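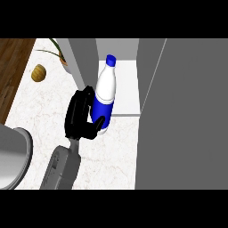

Student Robotics Project – Simulation and Lab Safety Checklist

Team: Grarnside Robotics Club, household tasks group
Task: Bottle from shelf to counter
Checked on: 03/06/2024
Stage: Simulation runs under way, hardware runs to follow

How to use this form: mark each line OK, FIX or N/A. A line marked FIX needs a comment. Two FIX marks in Section C stop all hardware work until they are cleared. Simulation work may go on.

SECTION A – SIMULATED KITCHEN

A1. Kitchen loads with no error messages. OK

A2. Shelf height in the model matches the height on the bench drawing. FIX
Comment: The model still uses the January drawing. The bench shelf was raised after that. Correct the model before anyone copies arm positions across to the real arm.

A3. Bottle starts upright at the front lip of the shelf. OK
Comment: If the start position is changed, write it in the run log. Last month's results could not be compared because two start positions were mixed together.

A4. Objects have collision turned on. FIX
Comment: The plant pot is solid but the leaves are not. The arm passes straight through them. Low priority as long as the plant stays at the back, but do not move it near the shelf until this is done.

A5. Side panels of the shelf recess have collision turned on. OK
Comment: Tested by driving the gripper slowly into each panel. It stopped both times.

A6. Bottle weight entered and in the right units. OK
Comment: Set to 300 grams. An earlier file had the number in kilograms and the arm sagged badly.

SECTION B – GRASP AND MOTION

B1. Gripper closes on the body of the bottle and does not grip by the cap. OK

B2. Approach path keeps clear of the shelf edge. OK
Comment: Clearance is small on the lower finger. Students should watch this from a side view as well as from above. From above it is hard to judge how near the finger is to the counter.

B3. Grip force limit set. OK
Comment: The limit is in the settings file, not in the task script. Please leave it there. When it was in both places they did not agree.

B4. Speed limit set for first runs. OK
Comment: 200 mm per second. No increase without a mentor present.

B5. Arm returns to the home position after a failed grasp. FIX
Comment: Out of 13 failed grasps in the log, the arm stayed at the shelf in 2 of them and waited for a command that never came. Add a timeout. This would be a real problem on the bench, where a student might think the run was over and reach in.

B6. Run stops if the bottle is dropped. OK

SECTION C – BENCH AND HARDWARE

C1. Emergency stop tested today by the person who will hold it. OK
Comment: Tested with the arm moving and with the arm still. The button is stiff – press it with the palm.

C2. Emergency stop cable is long enough to reach the operator's mark on the floor. OK

C3. Arm base bolts tight. OK
Comment: One bolt took a quarter turn. Check again after the first hour of running.

C4. Gripper fingers free of cracks and loose pads. OK

C5. Cables tied back and clear of every joint through the full range of motion. FIX
Comment: The cable to the gripper rubs when the wrist is turned all the way. Add slack and a second tie. The Vasić cable sleeve in the parts drawer is the right width.

C6. Bottles used on the bench are plastic, empty and capped. OK
Comment: No glass and no liquids this term. A sealed bag of dry sand may be used inside the bottle if the team needs weight.

C7. Floor tape marking the reach of the arm is in place and can be read. OK
Comment: Worn near the door. Replace when convenient.

C8. Power supply fan running and vents clear. OK

SECTION D – PEOPLE

D1. Safety glasses worn by everyone inside the tape. OK

D2. Long hair tied back, lanyards and loose sleeves put away. OK
Comment: Lanyards had to be mentioned again. Hooks are by the door.

D3. One student on the keyboard and a different student on the stop button. OK
Comment: The student on the stop button does not take notes, hold a phone or answer questions during a run.

D4. The operator says "moving" out loud before every start. OK
Comment: Done, but too quietly to be heard over the fan. Speak up.

D5. Training sheet signed by all members present. FIX
Comment: Two new members have not signed. They may watch from outside the tape and may work in simulation.

RESULT

Simulation: may continue. Fix A2 and B5 first.
Hardware: may continue at first-run speed once C5 is done and checked. B5 must also pass in simulation before the arm is powered for this task. Only one line in Section C is marked FIX, so the stop rule does not apply.

Notes for the Zorbridge meet: the rules ask for a copy of this form with the run log attached. Bring a paper copy. The Gudbridge team shares our bench slot, so leave the arm at home position with power off and the stop button pressed in when our time ends.

Next check: before the first powered run, or after any change to the gripper or the shelf.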